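Frequently asked questions about the shared kitchen table
Judura House, second floor

Who is this page for?

Everyone who rents a room, a desk or a corner of a desk at Judura House and at some point becomes hungry. That makes 20 of us, if you count Bayu Ong, who claims not to eat before noon and has been seen with jam on his cuff.

Why does a table need a FAQ?

Because Rianne Verbruggen was answering the same questions at the kettle every morning, and she has a job. Last updated 28th February, after the jam.

Can I leave my things on the table?

While you're in the kitchen, yes. When you go back to your desk, your things go with you. The table is wood, it is a light color, and it remembers everything that has ever been left on it overnight.

Is that my water bottle?

Possibly. All half-drunk water bottles look alike, and everyone believes theirs is the one with slightly more in it. Write your name on the label. If you find a bottle without a name, don't drink from it to check. Bottles left at the end of the day are emptied into the plant by the window, and the plastic goes in the recycling with the cap back on.

What is the blue towel for?

The table. It wipes crumbs, rings and small spills, and then it gets rinsed, wrung out and folded lengthwise. It is not for hands, shoes, bicycle chains or the inside of the microwave. Toon Dekker has asked us to mention that he only did the bicycle chain once.

It's microfiber, so wash it without fabric softener. Softener coats the fibers and you end up pushing the water politely from one side of the table to the other. Spare towels are in the drawer under the sink, next to the batteries that may or may not work.

How does the toaster work?

Bread in, lever down, wait. When the toast pops up, it's finished, and so is your turn. Please stay with it. A slice standing in the slot with no owner in sight causes more bad feeling in this building than the heating does.

Who owns toast that has been left behind?

After 3 minutes it belongs to the house. Lieven Willems considers this theft and has said so in writing – up to 500 words of it, on the noticeboard. The rule stands. So does the letter, if you'd like something to read while you wait for your bread.

My toast is stuck. Can I use a knife?

No. Switch the toaster off at the wall, unplug it, let it cool down and turn it over above the sink. The bread will come out, along with a fair amount of everybody else's.

Who empties the crumb tray?

You do, if you can smell it. There used to be a rota, and it lasted until October, when Joris Van Damme's name appeared on it four weeks running in handwriting that wasn't his.

What about bagels?

Sliced bagels, yes, if they go in without force. Anything with cheese, icing or raisins on the outside goes in the oven. We had a cinnamon bun in there once and it was present in every slice for a month.

Can I put small things of my own on the table, like an egg cup or a salt pot?

Yes, as long as you're happy for other people to use them. Small objects drift toward the edge nearest the door and from there into the world. If it came from your grandmother, keep it in your room.

Do I have to pay for bread?

The house loaf is 50 cents a slice, into the tin. The tin is always a little short and the loaf is always a little shorter. If you finish the bag, write bread on the list, and please don't put the empty bag back in the cupboard, tied. 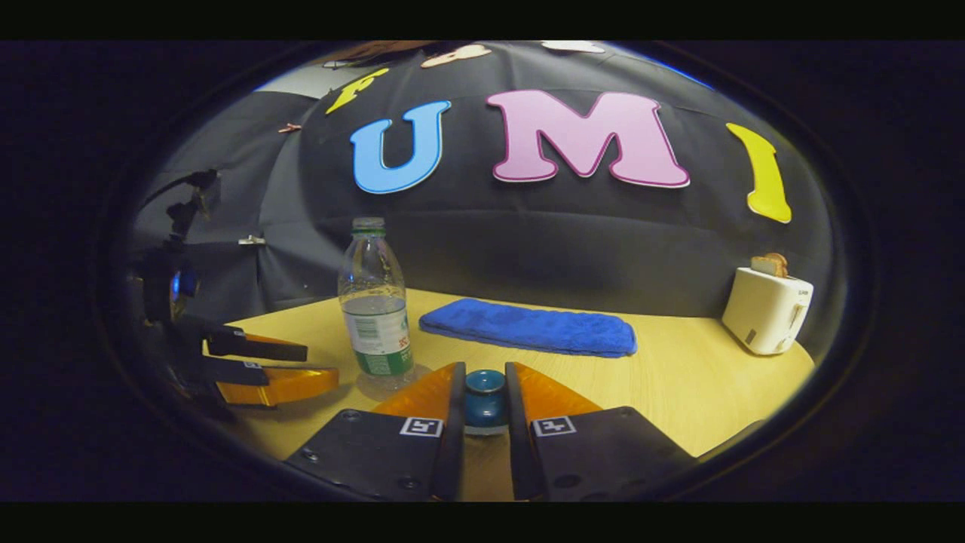
What if my question isn't on this page?

Ask Rianne, but let her have her coffee first. For broken appliances, leave a note on the fridge saying what happened and when. "It was like that" will be returned to you for more detail.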